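"I stopped believing the green tick in December"

Gudrun Wunderlich has spent 13 years getting laboratory robots to move plastic plates from one place to another, and she doesn't think much of how the trade talks about it. When I ask whether the fault at Pelton last winter was a freak event, she laughs.

"Freak event is what the supplier called it. I'd call it an ordinary fault that got seen."

The facts are not much disputed. Pelton, a contract testing lab, had an automated bench running overnight on software from Joltden. At ten past four one morning the arm set down a lidded plate, logged the move as complete and carried on. The plate had gone down crooked, with one edge riding on a corner post. The next plate was put on top of it. By the time the day shift came in, 31 plates had been handled after the first bad one, and every one of those moves was marked as a success.

"The log was perfect," she says. "It was the cleanest log I've read all year. That's what frightened me."

What the software was checking, she explains, was how far apart the fingers were. If they closed to the right width and later opened to the right width, the job was counted as done. Where the plate had ended up didn't come into it.

Joltden's answer was that the whole routine had been tested in simulation beforehand: 722 runs with no dropped plate. Wunderlich has been through the same simulated bench herself and isn't impressed by the number.

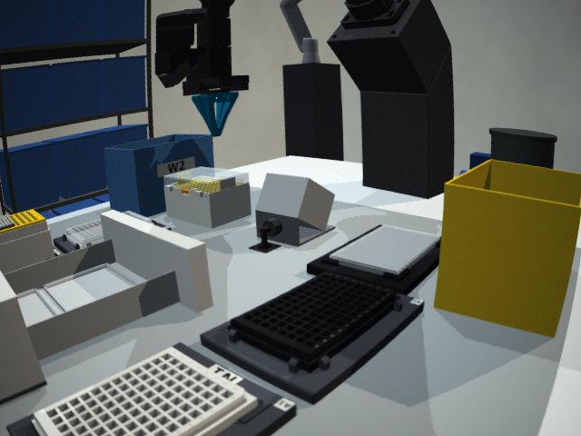
The simulated bench, with the gripper at upper left and plate holders running across the worktop.

"Look at how tidy it is," she says. "Put a plate in a holder in there and it sits flat, because the holder was drawn to fit it. Our holders had been knocked about for years. One had a post bent by less than a millimetre. Where do I find that in the model?"

I put it to her that no model can include every bent post. She agrees, up to a point.

"Fine. Then don't sell me the run count as a safety case. They ran the same good day over and over."

Ayane Kikuchi, who looks after the bench at Pelton, is a little kinder. She points out that nobody was hurt and that the guard door worked as it should. Her complaint is about what came next. The first fix, sent within a week, slowed the arm down near the holders.

"So now it would do the wrong thing gently," Kikuchi says. "I asked what it would do if the plate was crooked. They said it was less likely to be crooked. I asked again."

The second fix added a light touch on the lid after each placement, to check its height. Kikuchi tried it on 489 placements, some of them spoiled on purpose with a sliver of card under one corner. It caught most of those. She won't say how many it missed until Joltden has replied in writing.

Wunderlich wants something duller: a stop after any reading that looks odd, and a person to come and look. She knows what that costs in lost nights. Is Pelton going to do it?

"They're thinking about it," she says. "The bench is back on overnight — I'd have waited."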